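Planning a Bench Arm for Sorting Small Stuff: What to Budget Before You Order

2022-06-20 | By Genalyn Castillo
4 min read

Start with the arm if you like, but set aside at least as much time for the list of everything else. We planned a small sorting bench at Mulwood with a ceiling of 3,000 dollars for extras, meaning anything that was not the arm itself. These tips come from that list.

Measure the bench first. Ours is 132 cm long, and the layout needed 118 of that once the bins were down. Leave the rest clear for your elbows and the laptop.

Write down the worst thing you want picked up. Balls and blocks are easy to plan for. Thin plastic bags and cloth are harder, and they should decide which fingers you pay for. Ask the seller to quote the gripper separately from the arm.

Buy containers last. A shallow wire tray and a few boxes with a hole in the top cost little, and sizes are easy to change.
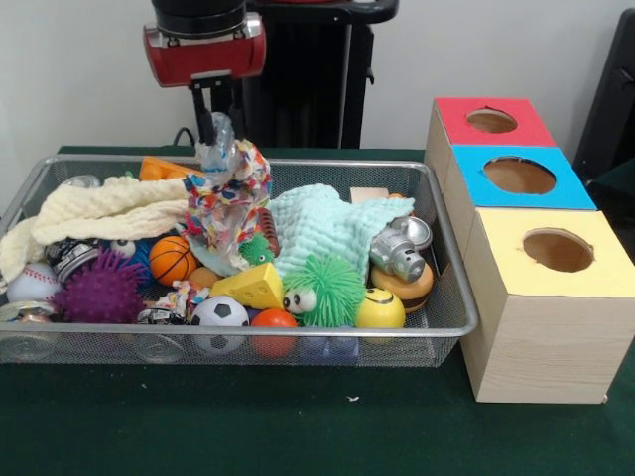 Ketill Norðdahl wrote in to say that he would put spare fingers ahead of containers on any list. He ordered one set with his arm, wore through the pads by February, and then waited 19 days for more. His advice is to get two sets on the first invoice and ask what shipping costs on the third.

I have added that to the list. A few more lines for the budget sheet:

Stand or pedestal. Often sold separately. Check the bolt pattern before paying.

Cables. Order one size longer than the drawing says, and plan where the slack goes.

Test items. Use odds and ends you already own. Mix soft, hard, fuzzy and see-through things, and keep the same set for every trial so you can compare quotes fairly.

Service. Get the hourly rate in writing, along with who pays for the return box.

We use cookies to remember your settings. Accept | Manage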